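We use cookies to remember your preferences and to measure traffic on this site. Accept / Manage settings

Bench notebook, finish and adhesive room
May 28, 2022

Continuing the hide glue open time work. The February series was run with the room heater cycling and I don't trust the short end of it, so the plan was to repeat the urea additions on one batch of glue, same stock, same brush, door shut.

Glue: Papadakis pearl, the sack opened in February and kept in the tin with the clamp lid. Soaked overnight in cold tap water, two parts water to one part glue by weight. Pot brought up slowly in the water jacket and held at 60 C. Skin taken off twice before the first spread. Smell normal. Strings off the brush looked right to me, a little short compared with what Gifty gets at Prarnside, but she runs hers thinner.

Room at start 19 C, RH 48. Room at finish 21 C, RH 46. Wood was in the room overnight.

Samples: quartersawn maple blanks, planed the same morning, no sanding. One face spread, blank left open, then knuckle test at 15 second intervals on the spare strip. I am calling open time the last interval at which glue still transfers to the knuckle. This is Kamonchanok Wattanapong's method from the Ultania job and I have kept to it so the numbers can sit next to hers.

Results, urea as percent of dry glue weight:
none: 60 s
4 percent: 105 s
12 percent: 210 s

The plain glue figure matches Kamonchanok's. The 4 percent figure is longer than February by two intervals, which I put down to the heater. The 12 percent figure is the one I would like somebody else to repeat. At that level the film never gets the quick grab, it goes from wet to leathery with no clear tack stage, and the knuckle test gets vague. I could have called it at 195 or at 225.

Rubbed joints: two per mix, no clamps. Plain glue grabbed in the usual way after a few strokes. The 4 percent pair grabbed late but held position. The 12 percent pair slid when I put them down and had to be taped. For rubbed blocks that rules it out as far as I am concerned. It might still be useful for a long veneer lay where everything goes under cauls anyway.

Mistake to record: I let the pot go to 68 C while weighing the second urea addition. Off the heat at once, back to 60 in four minutes. I don't think it matters over that length of time but the 12 percent mix was made from this pot after the overshoot and the other two were made before it. If the shear numbers come out low on that mix, look here first.

Shear blocks: glued and in the rack, labeled by mix in pencil on the end grain. Leave them alone for a full week. Please do not move the rack closer to the radiator. Overlap area is 417 square millimeters on all of them, cut with the stop on the sled, so no need to remeasure unless one looks obviously off.

Gifty asked whether salt would do the same job. It did retard the gel in the one jar I tried last year but the film stayed tacky in humid weather and I would not use it on anything going to Sadcombe. The store there is damp. Urea at the low level seems the better choice and I would put it down as the default for the chair repairs, subject to the shear result.

Cleanup note: the jacket has scale in it again. Vinegar overnight, rinse, and check the thermostat bulb is seated before the next run. The lid on the small pot does not close fully on the brush side. Water loss over the session was roughly 6 percent by weight, made up with hot water before each spread, so concentration drift should be small. I would still like a proper lid.

To do:
Break the shear blocks, log load and percent wood failure.
Repeat 12 percent from a fresh pot that has not been over 60.
Try 8 percent, since the useful range is probably between the two.
Send the table to Kamonchanok.
Order urea, the jar is nearly done.

Stock selection for the shear blocks needs writing down, as the last set was thrown out over it. Blanks should have straight grain with no knot inside or next to the overlap, and the pair should come from the same board so the failure percentages can be compared. In the rendered plank surface the darker swirls toward the left are the sort of figure to cut around, and the paler and darker rectangles show how far one surface can vary in tone from piece to piece, so color alone is a poor way to match a pair. Mark the boards before crosscutting and carry the mark onto every blank.

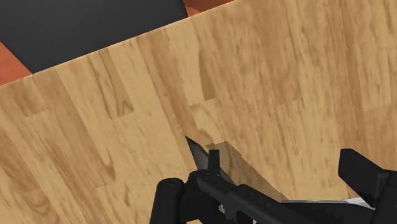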